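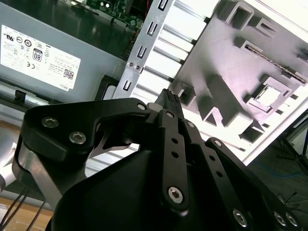 4장. 커넥터 끼우기 작업을 손으로 가르치기

분류: 사용 설명서 > 티칭 > 직접 교시 및 원격 조작
작성: Unathi Potgieter, Pleltar 기술문서팀 | 2월

3장까지 무사히 따라오셨다면 이제 제일 재미있는 부분입니다. 데스크톱 컴퓨터 내부에 작은 커넥터를 꽂는 동작을 로봇에게 직접 보여 주는 과정인데, 처음에는 손이 좀 어색하더라도 너무 걱정하지 마세요. 저도 첫날에는 브래킷 옆 좁은 틈으로 그리퍼를 넣는 데만 오전을 다 썼답니다.

4.1 시작하기 전에

1. 컴퓨터의 전원 코드를 뽑고 측면 덮개를 연 다음, 내부가 위를 향하도록 작업대에 눕혀 놓습니다. 전원 공급 장치 쪽이 로봇 팔에 가까우면 접근 경로가 짧아져서 한결 편합니다.
2. 로봇 팔 케이블을 팔 뒤쪽으로 넘겨 정리합니다. 팔을 끝까지 돌려 보면서 당기는 곳이 없는지도 한번 봐 주세요.
3. Gendside 프로그램을 열고 '새 작업'을 누른 뒤 작업 번호를 넣습니다. 이 장에서는 1594번을 쓰겠습니다.

주의: 전원 공급 장치는 어떤 경우에도 분해하지 마십시오. 코드를 뽑은 뒤에도 내부에 전하가 남아 있을 수 있습니다.

4.2 손으로 이끌어 가르치기

4. '직접 교시' 모드를 켜고 팔이 가벼워질 때까지 잠깐 기다립니다.
5. 커넥터를 그리퍼 손가락 끝 사이에 물립니다. 끼워질 면이 손가락 바깥으로 나와 있어야 하고, 살짝 당겼을 때 돌아가지 않으면 됩니다.
6. 녹화 버튼을 누르고 그리퍼 몸체를 두 손으로 감싸 천천히 옮깁니다. 손가락 링크는 잡지 마세요.
7. 금속 브래킷 옆까지 왔으면 잠시 멈추어 방향을 맞추고, 그다음 곧게 밀어 넣습니다. 여기서 서두르시는 분이 정말 많은데, 느긋하게 하셔도 괜찮습니다!
8. 그리퍼를 벌리고 들어온 길을 따라 그대로 빠져나온 뒤 녹화를 끝냅니다.

참고: 한 번의 시연은 최대 4000프레임까지 저장됩니다. 한도를 넘기면 앞부분부터 지워지니, 중간에 오래 쉬셨다면 새로 녹화하는 편이 낫습니다.

4.3 원격 조작기로 가르치기

손이 들어갈 자리가 마땅치 않을 때는 Motaung 조작기를 연결해 쓰시면 됩니다. 순서는 위와 같고 다음 두 가지만 다릅니다.

9. 설정에서 동작 배율을 2로 둡니다. 조작기를 움직인 거리의 절반만큼 로봇이 움직이므로 좁은 곳에서 훨씬 다루기 쉽습니다.
10. 손목 카메라 화면을 크게 띄우고 커넥터 끝과 꽂을 자리가 함께 보이는 각도로 접근합니다. 그리퍼에 가려 자리가 안 보이면 조금 물러났다가 손목을 돌려 다시 들어가 주세요.

주의: 커넥터가 걸린 느낌이 나면 힘으로 밀지 말고 조작기의 정지 버튼을 누르십시오. 기판이나 핀이 휠 수 있습니다.

시연은 시작 위치를 조금씩 바꿔 가며 200회 이상 모으시기를 권합니다. 하루에 다 하실 필요는 없고, 같은 작업 번호로 이어서 녹화하면 알아서 한데 묶입니다. 빗나간 시연은 목록에서 '실패'로 표시해 두세요. 표시한 시연을 골라내는 방법은 5장 'Clovton으로 데이터 정리하기'에 적어 두었습니다.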